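The Drevis Road House

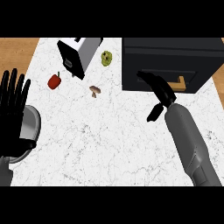 My aunt left the house to my brother and me in equal shares, and we spent most of June not agreeing about it. It was a narrow two-story place on Drevis Road, with a porch that sagged to the left and a river at the bottom of the lot that flooded in the years when you least expected it. He wanted to sell. I wanted to wait, although I couldn't have told him what I was waiting for.

The offer came from a company called Numano, which was buying along the road. They sent a letter on thick paper, and then a woman in flat shoes who walked the lot line with a measuring wheel and wrote things down. She was polite. She asked whether the well still ran and I said it did. She asked about the bridge, and I said the bridge belonged to the county.

"It doesn't," she said. "It's on your deed."

I had crossed that bridge every summer until I was 17. It was planks on two steel beams, wide enough for a car if the driver was careful, and it went over to the Yatsenko orchard on the other bank. I had always taken it for a public thing, like the road.

My brother drove up that evening with the deed in a grocery bag. We read it at the kitchen table, passing the pages back and forth. The bridge was ours, as she had said. There was also a paragraph that gave the orchard the right to cross it for 100 years, in return for a yearly payment of apples. The amount of apples was not given. The paper had been signed by my great-grandfather and by a man whose handwriting leaned so far over that it looked ready to lie down.

"Did she ever get apples?" my brother asked.

I said there had always been apples. Every fall a crate turned up on the porch, and my aunt made sauce out of it and complained about the bruised ones. I had thought a neighbor was being kind.

"So that was rent," he said.

He worked it out on the back of an envelope. The agreement had 30 years left to go. Numano would have to take it over along with the land, or buy the orchard out, and he thought they would lower the offer either way. He was right. The flat-shoed woman called two mornings later and named a new figure. It was $3,540 less than the first one. My brother had been afraid of worse and said we should sign right away, before they looked at anything else.

I told him I wanted to walk over first.

He came with me, which I hadn't expected. The river was low and brown. Two of the planks had been replaced not long before, and the new wood was yellow against the old. Neither of us had done it, and my aunt could not have. On the other side the path went up between the trees to a shed with its doors open. An old man sat on a bucket sorting hose fittings into coffee cans.

I said who we were. He nodded and went on sorting.

"Did you fix the bridge?" my brother asked.

"In April," the man said. "She paid for the lumber and I did the work. That's how we always did it."

"It's not in the deed," my brother said.

"No," the man said. "I guess it wouldn't be."

He asked what we were going to do with the place. My brother told him about the company, and the letter, and the price. The man listened to all of it. Then he said they had written to him too, and he had put the letter in the stove. He said it without any heat. He found the fitting he was looking for, held it up to the door to check the thread, and dropped it in his shirt pocket.

We walked back. My brother stopped halfway over and put his foot on one of the new planks and leaned his weight on it. It didn't move.

"What would it cost to fix the porch?" he said.

I said I didn't know. I said the left post was rotten at the bottom – I had stuck a screwdriver in it – and the rest might be all right.

"I'm not saying we keep it," he said.

"I know."

"I'm saying if we waited until the fall."

He called the woman from the car before he left, and I could hear him through the open window, telling her we needed more time. She seemed to be asking how much. He looked at the river while he thought about it.

"After the apples," he said, and then he had to explain what he meant.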